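Manipulation and grasping > Methods and results
Thread: Clear bottles, and whether our reset order is skewing the success rate

zkrajci
Posting this before I write it up, as I'd like someone to pick holes in it. We've been comparing two ways of choosing a grasp on the Villine table sorting task. Method A picks from the depth map alone. Method B uses a colour mask first, then fits a long axis and closes across it. We have 237 attempts logged since October, same arm, same three-finger gripper, same table.

B does better on bottles and slightly worse on paper. My worry is that the bottles in our set all have coloured caps, so the mask gets a free landmark.

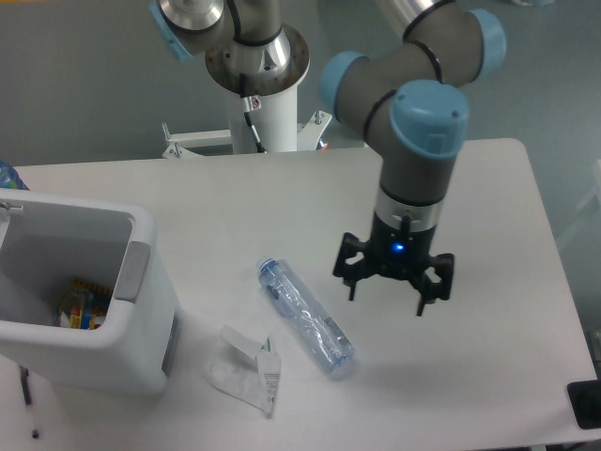
Axis fitting is the part I trust least. On a crumpled bottle the fitted line can swing a long way between one estimate and the next, and B only works if the fingers close across the body. With a blue cap at one end and a see-through body lying diagonally on a white top, the mask finds the cap and then has to guess the rest. A tissue right next to it doesn't help either, because white paper on a white table barely shows up in depth. I've been scoring a grasp as good if the item clears the table and is still held after 5 seconds.

thaler_j
Is the reset order random? If one person puts the things back by hand every time, they drift towards the same layout. We had that at Ernaneck and it was worth more than the difference between our two methods.

zkrajci
Shuffled from a list, but the angle of the bottle is left to whoever is resetting. Usually Janka or me.

thaler_j
Then it isn't random. Print the angles on the list as well.

s_chidiac
I don't agree that the angle matters that much here. If the same person resets for A and B and doesn't know which one is next, any habit hits both equally. Blinding is cheaper than measuring angles.

thaler_j
It hits both equally only if both methods care about angle equally, and A doesn't fit an axis at all.

s_chidiac
Fair point. Do both, then.

plindwood22
What height do you start the close from? We found most of our misses on clear plastic came from the approach and very few from the grasp choice.

zkrajci
Fixed height for both methods, fingers already open. One from the same setup:
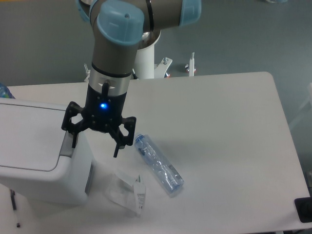 Gripper open above the table, bottle on its side to the right.

plindwood22
Thanks. I'd log the height at contact too, if your controller gives it to you. Depth on an empty bottle often reads the table through it.

zkrajci
It does give it. I'll add a column. Alžběta is rerunning 22 of the bottle attempts with the caps taped over in white, so we should see how much B leans on the colour.

s_chidiac
Taping changes the shape at that end as well. Swap in clear or white caps if you can get them.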